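Mar 19, 2023

Right, the clocks are about to change and I've had a few messages asking how our first winter in the old house went, so I'm going to put it all in one place. Get a cup of tea, I do go on a bit.

For anyone new, we moved out to Zallcombe in November, into a stone cottage that had stood empty for a good while. Thick walls, small windows, lovely view down to the ford, and a cold in it that I can only describe as stored. You opened the front door and it came out to meet you.

We'd been told by everybody to sort the heating first. We'd also spent all our money on buying the thing, so what we sorted first was draughts. I'm quite glad now that it went that way round, though you wouldn't have got me to say so at the time.

The easiest way I found to hunt for draughts was to wait for a windy evening and walk about slowly with the back of my hand held out, like somebody feeling for a cobweb. Skirting boards, the letterbox, the loft hatch, round the pipes under the sink. The loft hatch was dreadful! I'd been blaming the bathroom window for it and had said some unkind things to that window.

Foam strip round the hatch made more difference than anything else I did that month. Do clean the frame before you stick it, and let it dry properly. My first lot came down overnight and landed on the stairs, and I thought we had a snake.

The letterbox got a brush flap on the inside. The post still goes through, although the free paper from Dustmont comes in looking as if it's been combed.

Then the floors. Downstairs is flagstone laid more or less on the ground, and it is beautiful, and it will take the warmth out of your feet while you're stirring a pan. We put down rugs with thick felt underneath, nothing fancy, and I moved the kitchen table away from the outside wall. I'm still surprised how much colder it was sitting right by the stone. A couple of feet further in and you can read the paper with your gloves off.

Now the bedrooms, which is what most of you asked about. We decided early on to heat the rooms we sit in and leave the upstairs cool, with the radiators turned down low. You get used to it much faster than you'd think. What matters is the bed, and the ten steps between the bed and wherever you left your dressing gown. 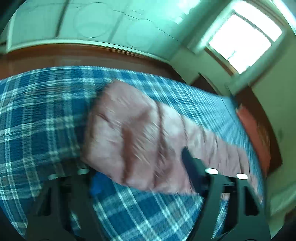 Blue checks and a bit of pink, upstairs.

Layers are the thing with beds. A heavy duvet on its own left me boiling at midnight and frozen by the small hours when I'd kicked it off. Two thinner ones with a blanket over the top means you can peel a bit back without properly waking up. Put something warm underneath you as well, under the sheet I mean. A wool blanket below does as much good as another one above, and I'd gone my whole life without trying it.

Hot water bottle in before you clean your teeth, then move it down to the feet when you get in. My gran did it in that order and I used to think it was just one of her rules. She had a great many rules, and I'm working my way through discovering that most of them were about the cold.

Curtains! I nearly forgot curtains. We bought lined ones second-hand from the market in Dustmont, far too long, and I was going to take them up and never did. They sit in a heap on the windowsill and they stop the air pouring down behind them, so I've left them. Shut them at dusk, before you feel you need to. Open them first thing, even if it's grey, and let whatever sun there is come in.

A word about damp, as I know some of you are in old places too. If you seal up every gap and then dry your washing indoors, the water has to go somewhere, and in our case it went onto the back bedroom wall, behind the wardrobe, where I didn't look until January was nearly over. It wasn't terrible but it smelt of mushrooms.

So now we pull the wardrobe a hand's width from the wall, and I open the windows wide for ten minutes each morning with the heating off. It feels quite mad when you've spent weeks plugging holes. But the walls stay warm, the air changes, and the room comes back up to where it was before you've finished your porridge. The mushroom smell went.

The stove. I know, I've made you wait. It's a little Collet that came with the house, and we had it swept and checked before we lit so much as a match in it. Please do that. Please also get an alarm, they cost less than a takeaway. The sweep took out most of an old nest and was very nice about it.

It needs dry wood and it sulks with anything else. We bought a load that was sold to us as seasoned and it hissed like a kettle, so that's stacked under the lean-to for next year and we paid again for some that would burn. Lesson learned, and an expensive one. Buy next winter's wood now if you've anywhere to put it.

I did try one of those little Surnadik plug-in heaters in the hall as well, on the grounds that my sister-in-law swears by hers. Perhaps a hall with a stone floor and a staircase going up out of it is asking a lot of a small heater. It's gone in the cupboard and I bear it no grudge.

What I'd really say, if you're about to do your own first cold winter, is spend on warm clothes for indoors before you spend on gadgets. I had this idea that coats were for outside. By Christmas I was doing the ironing in a body warmer and a woolly hat and I was perfectly happy. A quilted jacket does very well for breakfast, and it can live on the bed overnight so it isn't stone cold when you put your arms in. Thick socks, then slippers with a proper sole. Something round the neck. My mother rang on video and asked if we'd been evicted.

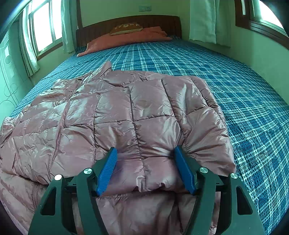 One reply already wants to know if it wouldn't have been simpler to keep the heating on low all day, as the walls are so thick they must hold the warmth once they've got it, and turning it on and off only means starting from cold each time.

It's a good point and we went round and round on it ourselves! We tried it for 6 days, on low from morning to night, and the house did feel softer, if that makes sense, with none of those chilly corners. But we were burning through the oil for rooms we weren't in. I think if we were both at home all day I'd lean your way. With us out until teatime, a burst in the morning and then the stove in the evening suited us better. Your walls may well behave differently from mine.

Someone else has asked about the loft. It's on the list for the summer, when I can be up there without seeing my own breath. There's a bit of old insulation, squashed flat, and a lot of somebody's jam jars.

Oh, and the pipes. Lag the ones you can reach, particularly by the back door, and find your stopcock before you need it. Ours is behind the bread bin, through a little hatch that had been painted shut -- I'd have been there all night with a butter knife.

We've had the kitchen door propped open this afternoon and the stove hasn't been lit since yesterday. There are primroses down by the ford. I've taken the felt draught snake off the back door and given it a good wash, and it's on the line now, dripping on the dog.

I'll do a separate thread on the wood stacking if anybody wants it, I've got opinions about which way up the bark goes.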